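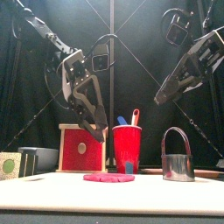 **¿En qué estado queda el lote de objetos de mesa al cierre de octubre?**

El lote está recibido y dado de alta en el inventario, con 461 fichas abiertas. Queda pendiente la revisión de superficies en 40 de ellas y la reposición de dos referencias devueltas al proveedor.

## Alcance del periodo

El informe cubre los trabajos del proyecto Cruzado financiados por Clinis en lo relativo al material de sobremesa: recipientes, cajas, cubos y piezas menores de uso doméstico, además del tablero y el fondo de la zona de trabajo. No incluye la partida de estanterías, que se justificará por separado.

La compra se tramitó con Wunico en un único pedido. El registro se lleva en Zetgate, con una ficha por unidad física y no por modelo, de acuerdo con lo previsto en la memoria inicial. Este criterio alarga el alta, pero permite retirar una pieza dañada sin alterar el resto de la serie.

## Trabajos realizados

**Recepción y alta.** Todas las unidades se desembalaron y se cotejaron con el albarán. Cada ficha recoge código interno, color declarado, dimensiones exteriores, peso y estado de la superficie. El color se anota con nombre corto (rojo, gris, blanco) y sin matiz. Las primeras fichas usaban denominaciones del proveedor, poco coherentes entre sí, y se han corregido.

**Zona de trabajo.** La superficie es un tablero plano de color blanco con tela negra detrás. Se mantiene esta combinación hasta el final del proyecto. Las piezas de color saturado, como la caja roja, se separan bien de ambos planos. El cuenco gris contrasta menos con el tablero y se ha marcado en Zetgate como pieza de control para cualquier cambio de iluminación.

**Cubos.** El cubo claro moteado con la marca circular verde en una cara entra en el inventario como pieza de orientación. La ficha indica qué cara lleva la marca. Falta decidir si las demás caras se numeran también; la propuesta actual es dejarlas sin numerar.

**Limpieza.** Se aplica el mismo procedimiento a todas las piezas: paño de microfibra ligeramente humedecido con agua y jabón neutro, secado al aire y vuelta a la bandeja asignada. Queda excluido el alcohol en piezas pintadas. El tablero se limpia al inicio y al final de cada turno.

## Incidencias

- Dos referencias llegaron con medidas distintas de las pedidas. Se devolvieron a Wunico y la reposición está confirmada por escrito, sin fecha de entrega.
- Las etiquetas adhesivas de la primera tirada se levantaban por las esquinas tras varios lavados. Se han sustituido por etiquetas de vinilo en la base de cada pieza. En los cuencos, la base curva obliga a un formato más pequeño – el código sigue siendo legible, aunque no a distancia.
- La importación inicial en Zetgate duplicó registros por una diferencia en el separador decimal del campo de peso. Los duplicados se eliminaron y se comprobó el total contra las bandejas. El campo solo admite ahora coma decimal.
- Las fichas pendientes de revisión corresponden a piezas con pequeñas marcas de transporte. Hasta que se revisen figuran como «no disponible» y se guardan aparte.

## Ejecución económica

La partida de adquisición está comprometida en su totalidad. El importe de las dos referencias devueltas permanece retenido hasta la recepción conforme, y no se solicita ampliación. El cambio de etiquetas se ha imputado a consumibles, con cargo al saldo ya aprobado.

La limpieza y el alta han requerido más dedicación de la prevista, sobre todo por la corrección de los nombres de color. El desfase se absorbe con horas de la tarea de documentación, que avanza más deprisa de lo planificado.

## Desviaciones respecto al plan

El calendario preveía cerrar la revisión de superficies en octubre. No se ha cumplido. La causa es la sustitución de etiquetas, que exigió pasar de nuevo por todas las bandejas. La entrega del catálogo no se ve afectada siempre que la revisión termine antes de maquetar las páginas de recipientes.

El resto de tareas sigue el plan. La distribución de las bandejas por familia de objeto se ha mantenido, aunque la de cajas va muy justa de espacio y convendrá dividirla – probablemente por tamaño.

## Próximo periodo

1. Completar la revisión de las 40 fichas pendientes y actualizar su estado.
2. Recibir y dar de alta las referencias repuestas.
3. Dividir la bandeja de cajas y reimprimir el plano de almacenamiento.
4. Exportar el inventario completo de Zetgate y remitirlo a Clinis junto con el catálogo.

Se pide a Clinis confirmación sobre el formato de la exportación. La memoria menciona una hoja de cálculo, mientras que la plantilla de justificación exige un documento cerrado. Por defecto se enviará la hoja de cálculo.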